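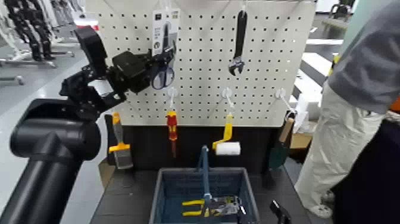 4. Setting Up the Retirement Date Calculator

Complete section 3 (Member Records) first. The calculator reads only records marked Verified.

4.1 Entering service history

1. Open Rimetti and choose Plan > Member > Service.
2. Enter each period of work on its own line, oldest first.
3. For part-time periods, enter weekly hours in column H. Leave column H blank for full-time work.
4. Press Check. Gaps longer than 2 months are marked in red.

Note: The history table holds 16 periods. Join back-to-back periods with the same employer before adding more.

4.2 Setting the early exit age

1. Go to Plan > Rules > Exit.
2. Set Earliest Age to 54, or to the age in your plan document.
3. Enter the yearly reduction and press Save.

Caution: Saving a new exit age recalculates every open estimate. Letters already printed are not updated. 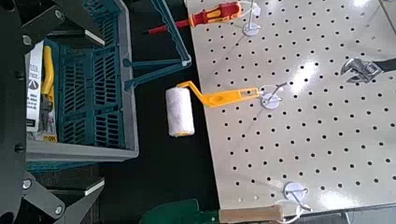 Rasa Zariņš: We changed the exit age in September with 4000 open estimates, and the old letters still went out with the next mailing. Clear the print queue before step 3.

4.3 Clearing the print queue

1. Choose Output > Queue > Hold All.
2. Delete estimates dated before the rule change.
3. Press Release.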